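Where Do the Outgrown Things Go? A Report on Hand-Me-Downs in Our Neighbourhood
Project report by Yaryna Kovalchuk and Cyprian Kurek

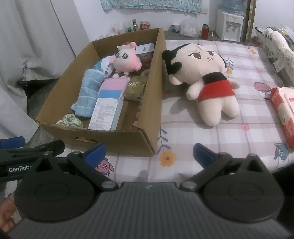 Our project began with a very ordinary question, which was what families do with children's belongings once the children have grown out of them. Yaryna has two younger cousins and Cyprian is the youngest of four, so between us we had plenty of experience of both giving and receiving. We thought we would find that most things went straight to the op shop, but when we started asking, people told us long and often very funny stories about why certain things had never left the house at all. Clothes were easy to part with and books a little harder. A soft toy like the plush doll on the checked bed sheet, with a cardboard box close by, belongs to the group that our families found hardest of all, and we ended up giving those toys a whole section of their own.

How we did it

We wrote a short survey in October and put 450 copies into letterboxes along the streets between the school and the Bradarmont shops. We had hoped for 50 replies and were delighted to get 100! Our teacher, Mr Lehtinen, helped us to make the wording friendlier, as our first version sounded rather like a tax form. We also sat down for longer talks with six households, usually at the kitchen table and usually with cake.

What people told us

Clothing was passed on fastest, most often to a relative or a neighbour with a smaller child. Prams and cots tended to travel furthest, and one cot had been through so many cousins that the family had lost track of who bought it. Books stayed longer, especially the ones with a name written inside the cover.

Soft toys were another matter. Many parents said they had packed them up more than once and then unpacked them again. Oliwia Kwiatkowski, who has three grown sons, told us she still has a rabbit with one ear – she offered it to each of the boys when they moved out, and all of them asked her to keep it safe at her place.

Problems we had

Some of our questions overlapped, and a few people quite reasonably answered the same thing twice. We also forgot to ask how old the children were, so we can't say much about when things are handed on. If we did the survey again we would try it out on a couple of families first.

Thanks

We would like to thank Witold Szewczyk for the use of his printer, everybody who wrote back to us, and Yaryna's aunt for the lemon cake.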